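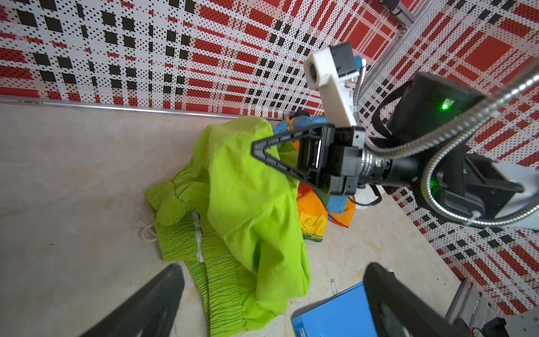
Clulstead Trade Bulletin, No. 141, p. 2

**Mixed-textile sorting trial moves to soft goods with elastic**

7 October 2022

The Clulstead textile recovery site has extended its sorting trial to garments with gathered or elasticated parts. Flat pieces were handled in the first stage, which opened in March. The second stage takes clothing as it arrives: crumpled, overlapping and mixed in color.

A typical small pile contains a lime-green garment with a shirred section, an orange and yellow piece with a gathered yellow edge, and a medium blue item lying partly over it. Bright, slightly glossy cloth such as the green is graded separately from matte cloth. Drawstring cords are also logged, as they must be removed before shredding.

Elastic is the main difficulty. A shirred panel pulls the surrounding fabric into ridges, so the outline of the garment on the floor says little about its size. The working instruction is to lift a fold from the upper part of the garment and let the weight of the rest open it out. Pieces that stay bunched after two lifts go to the hand table.

The stage-two intake was 589 garments, supplied by the Storkley collection depot. Of these, 141 had elastic at the cuff or waist. Items with an inner lining or seam strip of a second material were entered under mixed fiber, whatever the outer cloth.

Marcelino Cantero, who supervises grading at Clulstead, said the color sort had given few problems. "Two-color pieces are the exception. Orange with a yellow edge can go in either bin, and we have now fixed a rule: the larger area decides." Boxes and other packaging found among the clothes are set aside and do not count toward the intake.

Rirkus will bale the graded material. Pellegrini is to supply a replacement floor covering for the sorting bays, in a plain finish. The present covering is light beige with a marble pattern, and white cords and pale lint are hard to pick out against it. The bays will remain in use until the new covering is delivered.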